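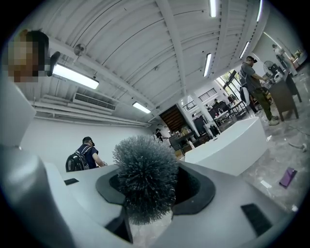 A round, fuzzy grey bristle ball, dense as the head of a duster.

I'd been told to bring slippers. It was in the email, underlined, and I still forgot, so I did the whole interview in my socks on a stone floor with a cat asleep on my coat.

The woman I'd come to see cleans old houses for a living. She won't have her name in print (her clients are private people and so is she), but if you've been round one of the smaller open houses near Flokham there's a fair chance she dusted it. She started at sixteen, helping an aunt, and went out on her own years later under the name Hokena, which she says means nothing at all. "I wanted something that didn't sound like bleach," she told me.

I asked what most of us get wrong and she didn't even let me finish.

"Water! Everyone goes in with a wet cloth. You've got a picture rail with years of dust on it, and you've made soup, and then you've painted the wall with the soup."

So it's dry first, always, and from the top down. She starts with the cornices, then the tops of the doors (I have never once dusted the top of a door, and I think she could tell), then the shelves, and the floor comes last. Books get done one at a time, held shut, brushed away from the spine. The largest library she looks after has 2761 of them and she does the lot every June, with the windows open and the radio on.

"It's lovely, that job. I get through a lot of radio plays. I couldn't tell you a thing about the books, mind. I only know their top edges."

We got on to money, as you do. She charges by the day and she's turned down plenty of work from people who want a whole house done before a party. One man offered her £700 to do a staircase overnight. She said no, went home and had fish and chips.

"You rush a staircase, you snap a spindle. Then whose fault is it?"

The oldest place on her books has 1616 carved over the door, and she talks about it the way other people talk about a difficult horse. The upstairs floor slopes so much that she wedges her bucket. There are beams in there she'll only touch with a soft brush, and one bedroom where she works in short goes with tea in between, just because the ceiling is so low it gets her neck.

Does she clean her own house? Big laugh. "There's a spider in my bathroom I've been on nodding terms with for 2 years."

I wanted to know about products, because I'm a sucker for a nice bottle. She isn't. She likes a beeswax polish from Tokuleo, a tiny outfit that sells mostly at markets, and she gets her brushes mended at Ní Bhriain's, where they'll put new bristle into an old handle if you ask nicely. Otherwise it's old pillowcases, cut up.

"Buy one good brush and wash it," she said. "Hang it bristles down to dry. My aunt told me that and I ignored her for ages, and I ruined a lot of brushes."

She had to be off by three to see about a chandelier. I got my coat back from the cat, covered in hair, and she handed me a clothes brush on the way out without saying a word.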